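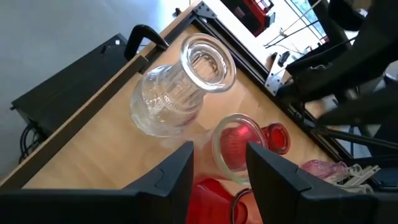 Pondance Reuse Store – glassware and tableware strand
Progress report to Öberg, second period

Sorry this is a few days behind. Figures first, the rest below in the order of your form, more or less.

Items taken in: 827
Items sorted, cleaned and back out to households: 425
Households supplied: 70
Crates still unsorted at Irthorpe: 23

The gap between the first two numbers is bigger than we said it would be in the plan. Part of it is the crates. Part is breakage and chips, more on that further down. The rest is on the shelves, priced or bagged, and will go out when the next round of move-in requests comes through from Flirnovville.

1. Intake

Strong through March, then a dip, then one very large house clearance that filled the back hall in an afternoon. Mostly glass. Lots of drinking glasses, pitchers, small vases, candle holders, dessert dishes. Very few plates, which is what households ask for first. We've changed the wording on the donation flyer to ask for plates and bowls by name. Too early to tell if it helps.

Colored glass is a bigger share than expected. Reds and pinks especially. We had no category for it in the original sheet so for the first few weeks it all went down as "misc" and had to be re-entered by hand. Done now. The sheet has a color column.

2. Sorting

Sorting table is in use most mornings, 9 to 12. The honey-colored wood top has held up well and the raised edge strip along the side was worth having. Round things roll. We'd like a second table the same, see section 6.

Sorting order we've settled on, after trying a couple of others:
Clear glass first, big to small. Carafes and pitchers get a check at the rim, then the base.
Colored glass next, cups apart from vases.
Plastic last – containers, racks, lids, anything that goes with a kitchen but isn't tableware.

The fluted and ribbed pieces take longest. A clear carafe with a ribbed base and a band of raised decoration round it is a nice thing to hand over, but limescale and dust sit in every groove and a quick wipe doesn't shift it. Same with narrow necks on the small bulb vases. Bought bottle brushes in two sizes. Small one is already bald.

Cups with a colored inside are a separate headache. Clear thick rim, deep red inside, and you cant see a hairline crack unless you hold it up to the window and turn it. We do them in daylight only now, near the door, where the light comes across the gray floor. Slower. Fewer returns though.

3. Breakage and rejects

Not as good as planned. Two causes:

Packing at the donor end. People put glass in grocery bags with nothing between. The new flyer has a line about newspaper.

Our own stacking. We were nesting cups to save shelf space and a fair few stuck. Stopped nesting. Shelf space is now the problem instead.

Chipped pieces are wrapped and go to the glass recycler. Anything with flaking decoration is held back from drinking use and goes out as a vase or a pencil pot, label on the bottom. We're not certain about older colored glass and food use, so where there's doubt it goes out as ornamental. Would welcome guidance from your side if other grantees have had the same question.

4. Going out to households

Seventy households, which is on target. Standard kitchen box is still cups, plates, bowls, a pitcher or carafe when there is one, and a plastic container with a lid. White plastic racks go in when we have them, they're popular and we run out.

We started letting people swap one item in the box for something off the colored shelf. Cost us nothing and it's the thing that gets mentioned most on the feedback slips. The little red vases go fast. Pink pieces slower, no idea why.

Feedback slips: return rate is low. People are moving house, they have other things to do. We'll try a text message next period in place of the paper slip.

5. Money

Spent to plan on rent and van. Under on shelving – supplier delay, the invoice will land in the next period. Over on cleaning supplies, brushes mainly, and descaler. The overspend is covered by the underspend on printing. Full sheet attached seperately in the format you sent.

No change to the staffing line.

6. Next period

Clear the 23 crates at Irthorpe. Aim is all of them before the summer clearances start. Needs the van for two full mornings.

Second sorting table, same height, same raised edge. Request to move part of the printing line across to pay for it. Please confirm this is ok or if you need the change form.

Dividers for the outgoing boxes. Testing cardboard ones cut from wine cartons. Free, but they go soft if a glass is packed damp.

Plates. Need more plates. Talking to a school kitchen near Flirnovville that's replacing its stock.

Labels that come off. The ones we have leave glue on glass and we're spending time scraping them off again before a piece can go out.

7. Anything else you should know

The hall is closed for a week for electrical work, dates not fixed yet. Intake will pause, deliveries won't. Will email when we know.

Receipts to follow, scanner is down.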